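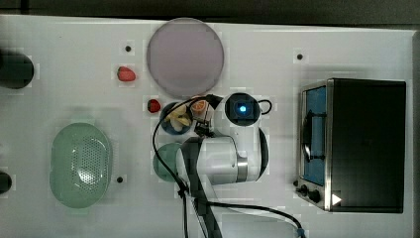 How to Sort, Wash and Put Away a Set of Play Food

Posted April 17, 2026 in Home and Playroom

Play food gets dirty faster than most toys. It goes in mouths, on floors, under couches and sometimes into real bowls with real cereal. This page covers a full clean and sort of one household's worth of toy fruit, vegetables and dishes. Plan on an afternoon for the first time. After that it goes faster, because the groups are already made.

The method works for hard plastic, soft vinyl and silicone pieces. Wood and felt are handled separately near the end.

What you need

A large table you can wipe down, light colored if you have a choice
Small bowls, one for each kind of food
A dishpan or a clean sink
Dish soap
An old toothbrush
Two bath towels
White vinegar
A bin or drawer with a lid or dividers
Masking tape and a marker

Clear the table before you start. 

Step 1. Gather everything

Go through the toy kitchen first, then the toy box, the bathtub, the car and the space behind the couch cushions. Check inside toy purses and dump trucks. Put all of it on the table in one heap. Do not sort while you collect. You will end up with half-groups in four rooms.

Step 2. Pull out what doesn't belong

Real food comes out first. Old raisins and crackers are common. Next, take out anything that isn't play food or a play dish: blocks, puzzle pieces, doll shoes, game tokens. Set these in a box by the door of whichever room they go back to.

Lids, plates and bowls can stay for now. If you use real kitchen bowls for play, keep them with the play set from here on and stop moving them back and forth. A small chipped bowl should be thrown away.

Step 3. Sort by kind

Sort by kind of food, not by color or by the set it came in. Children look for "the banana," and they don't care that one banana came from a Brullia fruit crate and the other came from a yard sale.

Useful groups for fruit:

Bananas, whole and in pieces
Strawberries and other berries
Oranges, lemons and limes, including slices
Apples and pears
Everything else

Put each group in its own bowl. Start with whatever there is most of. Curved pieces such as banana sections stack on top of each other and fill a small bowl quickly, so give them a deeper one if you have it. Thin pieces such as citrus slices do better in something shallow. They lie flat and are easy to pick out.

Anything that rolls should go straight into a bowl. Strawberries with a pointed end will usually stay put on their side, but round grapes and cherries won't.

If a child is helping, hand over one bowl and name one food. "Find the orange pieces" is a job a three-year-old can finish. When that bowl is done, trade it for the next. Older children can sort into all the bowls at once.

Step 4. Check each piece

Look at every item before it gets wet. You are checking for:

Cracks and split seams
Sharp edges
Black spots inside hollow pieces
Peeling paint
Hook-and-loop dots that are coming loose
Loose stems, leaves and tops

Squeeze hollow pieces over a paper towel. If dark water or flakes come out, throw the piece away. Mold inside a sealed toy can't be cleaned properly without cutting it open.

Loose hook-and-loop dots can be peeled off and replaced. I use the ones from the Assefa craft section, which come on a card and stick well to hard plastic. They do not stick to soft vinyl. A child who still puts toys in the mouth shouldn't have any piece with stick-on parts, repaired or not. Follow the age marking on the original package, and if the package is gone, check pieces for small parts and leave out anything you aren't sure of.

Step 5. Wash

Fill the dishpan with warm water and a squirt of dish soap. Wash one group at a time and keep the bowls in order so you don't have to sort again.

Hard plastic: soak for ten minutes, then go over seams and textured areas with the toothbrush. Strawberry seeds and orange peel dimples hold a lot of grime.

Soft vinyl and silicone: no soaking. Wash, rinse and take them out. If there is a hole in the bottom, keep it above the water or plug it with tape.

Painted pieces: wipe with a damp soapy cloth, then a damp plain cloth. A brush will take the paint off over time.

Pieces with hook-and-loop dots: wipe around the dots. Pick lint out of the hook side with a dry toothbrush.

For sticky residue, mix one part white vinegar with one part water and wipe. Rinse well afterward. Crayon comes off most hard plastic with a little baking soda on a wet cloth.

I don't put play food in the dishwasher unless the package says it can go in. I lost a good ear of corn that way in March.

Step 6. Dry

Spread one towel on the table and lay the pieces out with space between them. Turn cut halves and cupped pieces so the hollow side faces down. Use the second towel to dry plates and bowls by hand.

Leave everything out overnight. Hollow pieces may need longer. Shake one next to your ear, and if you hear water, set it back on the towel with the hole down. Do not use an oven or a hair dryer.

Wood and felt

Wipe wooden pieces with a barely damp cloth and dry them right away. Stand them on edge so air reaches both sides. If the wood feels rough, sand it lightly with fine paper.

Felt can be spot cleaned with cool water and a drop of soap. Press it between towels and don't wring it. A lint roller takes care of hair and crumbs.

Step 7. Put it away

A shallow bin works better than a deep one. In a deep bin the children dump everything out to get to the bottom. The one I use is the low divided bin from Fomov, item 2376, and any bin of that general shape will do. A dresser drawer with shoebox lids for dividers works too.

Put fruit on one side and vegetables on the other. Keep bread, eggs and meat together in the middle. Plates and large flat lids go underneath or standing at the back, with small bowls nested in front. Mark each section with masking tape. For children who don't read yet, draw the food on the tape. A yellow curve is enough for a banana.

If you have more than fits, put a third of it in a bag in the closet and trade it out every month or two.

Keeping it clean

Once a week, wipe whatever was used most. Once a month, wash the mouth-height favorites. After a stomach bug or a cold, wash the whole set again from step 5.

Replacement pieces

Single fruits are hard to find in regular stores. The Florkport toy exchange usually has a tub of loose play food near the register, and it is worth digging through for a matching half when one has gone missing. Wash anything secondhand before it joins the bin, and check it the same way as in step 4.

Related pages

Cleaning bath toys
Making felt pizza toppings
Labels for a toy kitchen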